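Velix Garba Sticks - Pair
Item 874

Dance sticks for dandiya and garba nights, sold as a matched pair. Made by Velix and sold in our Breltalport shop and online.

The sticks are turned from solid beech and sanded smooth, with a cotton wrap on the grip end. They have a clear, dry sound when they meet and hold up to a full evening of group dancing. The wrap can be replaced when it wears through. Replacement wrap is sold by the roll.

Details
Finish: clear lacquer or red lacquer
Grip: cotton wrap, natural or black
Weight: 155 g per stick
Sold as: one pair, with drawstring bag

Choosing a pair
Katia Bortolotti teaches the Lalumden beginner class and starts new dancers on the clear lacquer, which shows dents early. Sand out rough spots before the next practice - a splinter on the striking end will mark your partner's stick too.

Children under eight should use the junior pair, listed separately.

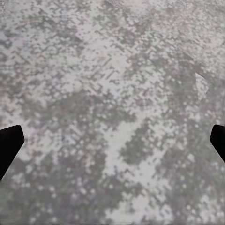
Care
Wipe with a dry cloth after use. Do not leave the sticks in a hot car. If the wrap gets damp, unwind it and let it dry flat before putting it back on.

Group orders
Schools and dance clubs ordering 100 pairs or more get the club price. Write to Adelmo Sala at the shop with the finish, the grip color and the date you need them. Mixed finishes are fine within one order. Allow three weeks for delivery.

Returns
Unused pairs can be returned within 30 days in the original bag. Cut wrap cannot be returned.

Price list updated August 2025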